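Man held in Quintana after stolen ring is traced to burglary 12 years ago

QUINTANA, Wed 31 July — The Quintana Police Office has arrested a man in connection with a burglary at the Jokwood watch and jewelry shop, a case that stayed without a suspect for 12 years. The man was taken into custody at his home without incident. His name will not be given until he has appeared before a judge.

The burglary happened in July, on a night when the shop was closed for a family wedding. Someone entered by the back window and took rings, watches and a small metal cash box. The first investigation collected four partial fingerprints from the window glass, but they were compared with the records of that time and no match was found.
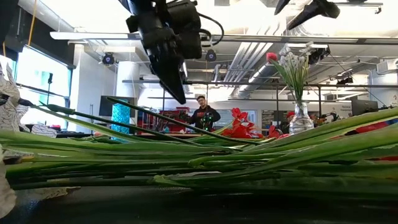 Cut green stems and leaves on a black tabletop.

The case was opened again this spring, when a woman brought a ring to a repair shop in the town of Wuven to have the stone made tight. The jeweler, Odair Fagundes, saw a maker's mark inside the band that he knew from his years as an apprentice at Jokwood. He asked the woman if she would wait, and he called the police.

"I made that mark many times with my own hands," said Mr. Fagundes. "I was not sure what I should do, because the lady was very polite and she had surely done nothing wrong. But I could not give back the ring and say nothing."

The woman had bought the ring at a market and is not suspected of any offense. With her help, investigators found the seller, and from the seller they came to the name of the man who is now in custody.

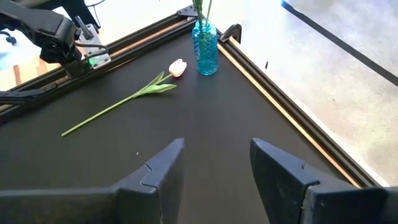 Simone Bragança

The fingerprints from the window were still kept in the evidence room and were examined again by the Uvonine Laboratory, which works for several police offices in the region. According to the laboratory's report, two of the prints are of good enough quality for comparison, and both agree with the prints of the suspect.

"The glass was packed very well by the officers who worked that night, and they deserve to be mentioned," said Edileuza Pacheco, senior examiner at the laboratory. "The method we have now is better with partial prints, but it can only work with what was saved."

Inspector Natanael Teixeira, who leads the investigation, said that a search of the suspect's garage led to the recovery of 13 more items. They include watches, loose stones and a cash box similar to the one described in the first report.

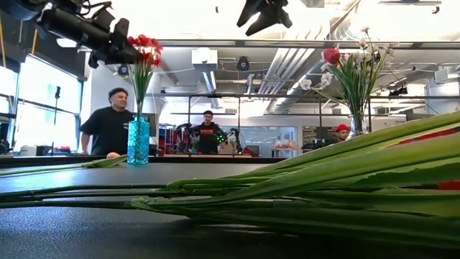 The items will be shown to the former owner of the shop, Osvaldo Seixas, during the coming days. Mr. Seixas closed Jokwood some years after the burglary and still lives in Quintana.

"My wife kept the list of everything in a kitchen drawer," he said. "I told her many times to throw it away. Now the inspector has asked for a copy."

The investigation continues. Police believe that part of the jewelry was sold at markets outside of Quintana, and they ask people who own a Jokwood ring without a receipt to contact the office. Customers who left a watch for repair and did not get it back are also asked to call, even if they received money from their insurance. Old repair tickets, photographs and letters from the shop can be useful — please do not send originals by mail.

The suspect is presumed innocent until proven guilty in court.

Media contact: Simone Bragança, Press Desk, Quintana Police Office | © Quintana Police Office. All rights reserved. | Back to top

Get our news releases by email. Enter your address to subscribe. You can unsubscribe at any time.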